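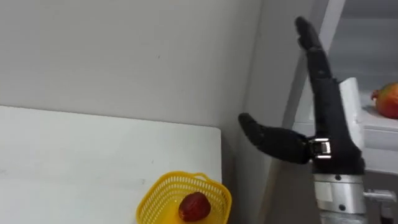 Zerna is a water-based matt black paint for indoor metalwork: brackets, hinges, radiator pipes, shelf frames and stair rails. It is made by Nelard and sold in a single size, the 946 ml tin, order code 2239. The sheen is low and does not change between the first coat and the last. Buyers who are unsure whether they want matt or polished metal can compare the matt black fingers of the hand with the small silver joint at the base of its thumb, where the polished surface catches the light. Zerna gives a finish of the first kind. For a brighter surface, see Hisau Clear, which goes over bare metal and leaves the shine as it is.

2 min read | 17 shares

Preparation

Remove loose rust with a wire brush and sand the edges of any old paint until no step can be felt. Wipe down with a damp cloth and let the metal dry. Steel and iron need one coat of Gaillard primer in grey or red. Sound old paint needs no primer, only a light sanding. Aluminium and zinc should be washed with soap and water first, and grease around hinge pins taken off with white spirit. Do not use silicone polish on any part that is to be painted later.

Application

Stir well before use and again halfway through the tin. The matting agent settles, and paint taken from the top of an unstirred tin will dry with a visible sheen. Use a short synthetic brush or a foam roller. Apply 2 thin coats, with the second laid in the same direction as the first. Do not go back over paint that has begun to set — brush marks show more on a matt surface than on gloss.

Allow four hours between coats and 17 hours before handling. Hinges should be left open while the paint dries. Full hardness is reached after a week at normal room temperature. In a cold room, leave it longer.

Care

Clean with a soft cloth and warm water. Scouring pads and cream cleaners will polish the surface in patches, and this cannot be put right without another coat. Small chips can be touched in with an artist's brush.

Limits

Not for outdoor use, stoves, flues or anything in contact with food. Pipes carrying central heating water are within the working range. Not suitable over bitumen.

Storage

Keep the lid tight and protect from frost. An opened tin keeps for a year. Tins made before March carry the old label with the same order code; the contents are unchanged.

© Nelard. Orders and technical questions: use the contact form. Back to top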